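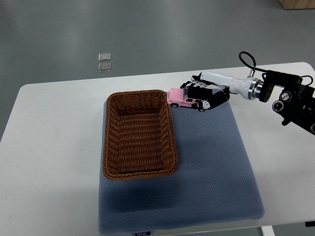

Notebook, web visibility work, 24th October

Client: Gumede (home goods shop, online and one store)
Present: me, Naledi, Sizwe for the first half

Redirects, continued

Yesterday I finished the list of old addresses that still receive visits. There are 615 of them. Most belong to the old category structure, from before the move to the Skovgate shop system in June. Sizwe wrote one rule which catches the addresses with /shop/ in the beginning, and I tested it on the staging copy. It works for the categories. For the single products it sends everybody to the home page, and this I do not want. A person who searched for a bread basket and lands on the home page will go back to the results.

We decided to map the products by their stock code. The code is the same in the old and the new system, only in the new one it is written in small letters. Sizwe will change the script so it ignores the difference. Products which are not sold anymore go to their category.

Note to myself: check also the addresses with a slash at the end. Last time I forgot it and Shireen found the mistake before me.

Titles and descriptions

I rewrote the titles for 10 category pages. Old pattern was "Gumede | Home | Category | Buy online", and in the search results the useful word came too late. New pattern is category first, then one detail, then the shop name. Examples how they are now:

Storage baskets for shelf and bathroom - Gumede
Table linen, washable cotton - Gumede
Kitchen jars with lid - Gumede

Naledi does not like the hyphen and would prefer the vertical line. I think it makes no difference for the ranking, so she can choose. I wait for her answer before I do the other categories.

The descriptions I left as they are on 3 pages where the click rate is already good. Please do not touch these until we have compared a full month.

Two pages for the same search

Dredomis (our rank tracking tool) shows that for "laundry storage" the shop changes between two pages, the category and a blog article from last year. One week the first is shown, next week the other, and both stay on the second page of results. I see the same thing in the query report, so it is not an error of the tool.

What I did:
- took the buying words out of the title of the article
- put a link from the first paragraph of the article to the category
- added a short text on the category page, 2 paragraphs, written by Oratile

I did not set a canonical from the article to the category. The texts are too different and I expect it would be ignored. If there is no movement in four weeks, we can speak about joining them.

Speed

The category pages are slow on the phone. The largest part is the filter script from Endeck, which loads even on pages without any filter. I wrote to their support and asked if it can be loaded later. No answer yet. On staging I delayed it by hand and the page felt much lighter, but then the color filter did not open at the first tap, only at the second. So it is not ready for the live shop.

Open questions

Lizelle asks if we should also make pages for each town near the store. I am against it if the text is the same with only the name of the town changed. One good store page with opening hours, parking and how to return an online order would help more. She will ask the store what customers want to know on the telephone, and I will make a draft from this.

Who has the login for the business profile of the store? The opening hours there are still the old ones. Shireen thinks it is on the account of the former agency. Naledi will write to them.

Next

Sizwe: script for stock codes, then a new test on staging
Oratile: texts for table linen and jars
Me: internal links in the footer (too many, half of them go to redirects), and the sitemap, which still contains the test pages

The sitemap I will do first, it is quick.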